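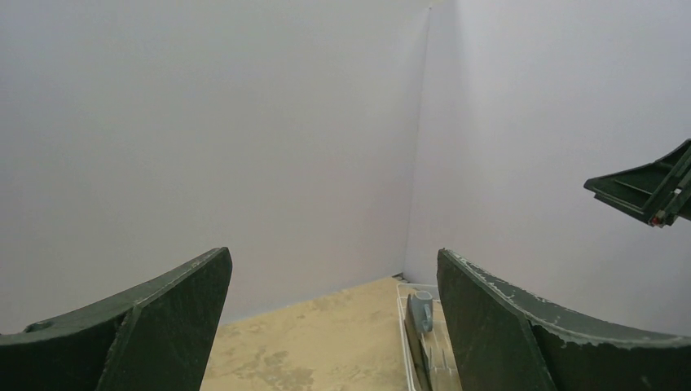 A corner of the room.

Ludus game nights are back!

After a long summer break we start up again at the Stokley on Monday, August 22, 2022, and I can't wait. Doors open at 5, first games on the table by half past, and you're welcome to turn up late if work runs over (half of us do).

The big news is the library. Hedlund, the toy and game store on the corner, is closing its rental shelf and has passed the whole thing on to us, all 200 boxes. We've been sorting since April and there are some real treasures in there: a first printing of Casus with every card still in its sleeve, a railroad game none of us had ever heard of, and so many trivia sets that we may need a trivia night just to use them up. Members can borrow up to 3 games at a time. Write the title on the sheet by the door, and please check for dice before you bring a box back!

Casus is what I'd love to teach on the first night. It plays in under an hour, the rules fit on one page, and the bluffing gets loud. Beginners often win it, too.

We could still use a few folding chairs and a good set of shelves. If you have either sitting in a garage, drop us a line. Snacks to share are always welcome, but keep anything sticky away from the cards.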